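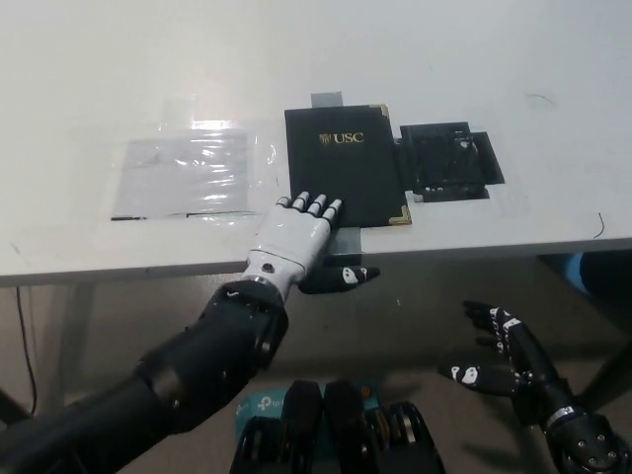

Utomholm, January 2021 – Endeo, the office and conference stationery supplier, has revised the specification of its closed-cover padfolio and will supply the new version to institutional customers from the Utomholm warehouse. The change covers the cover board, the corner protectors and the method used for lettering. Orders already placed under the old specification will be filled from remaining stock unless the customer asks otherwise.

The padfolio is a portrait-format folder with a black, leather-textured cover. Lettering and a small crest can be applied in gold near the upper centre of the front. Gold metal protectors, each a small triangular bracket, are fitted at the corners of the opening edge. On the previous version these were held by a single fold of metal. They are now crimped on both faces of the board, and the fold has been lengthened by a millimetre.

The work follows a review of returns by Ivton, which handles repairs for Endeo. Of 3,841 padfolios supplied to colleges and conference organisers over the review period, 477 came back with at least one fault. Lifted corner protectors were the most common entry, followed by worn lettering and split spines. Faults in the writing pad holder were rare and that part is unchanged.

"The corner takes the load when a folder is dropped or pushed into a full bag," said Katsuhiko Kudo, product manager at Endeo. "Once the bracket has lifted it catches on everything. We looked at a softer metal and at a larger bracket, and settled on the double crimp – it uses the existing tooling and the outline of the folder stays the same."

Lettering is now pressed at a lower temperature and held for longer. Kudo said the earlier setting gave a sharp edge on day one but left the foil thin where it crossed the grain of the cover. Small crests are affected more than plain initials, and customers with fine line work in a crest are asked to send artwork for a test pressing before ordering.

The minimum order for lettered covers is 20 units. Plain covers may be ordered singly. Delivery of lettered stock is quoted at 30 working days from approval of the test pressing.

Probert will continue as distributor for education customers. Replacement corner protectors for the old version remain available until the end of August, and are fitted by Ivton on return of the folder. They cannot be supplied loose.

Sample requests should be sent to the Endeo trade desk, Utomholm, stating the lettering required and whether a crest is to be included.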